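Lelden Kitchen Cell › Setup Guide › Section 4: Chore Readiness

4.1 What the arm can and cannot do

Okurel software handles single-object pick and place on a flat, uncluttered surface. Clearing a full kitchen counter is not yet a supported chore. Treat it as a supervised test.

4.2 Preparing the work surface

1. Lay the mat on the table and set the dish rack within reach of the arm.
2. Stand plates upright in the rack — never stacked.
3. Place food items in the tray, not directly on the mat.
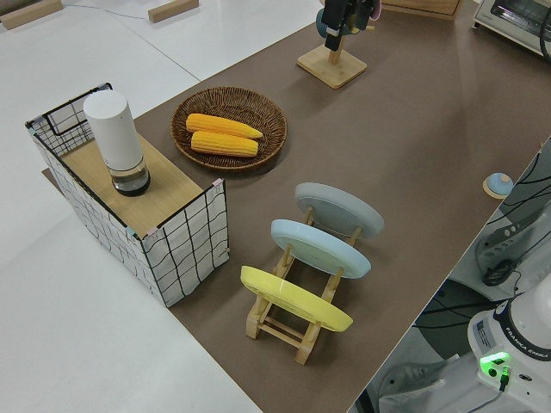

4. Run Teach Mode for each object class. Allow 16 demonstrations per class.
5. Start with the plates. Mugs on a tree stand need a hook-and-lift motion, available only in Belay 2 or later.

Note: Two items in contact may be read as one object. Separate them if the pick fails twice.

CAUTION: Do not reach over the mat while the arm is enabled. Press Stop and wait five seconds.

4.3 Known limits

Unattended dish handling is not approved. Glass-bottomed containers holding liquid must be moved by hand.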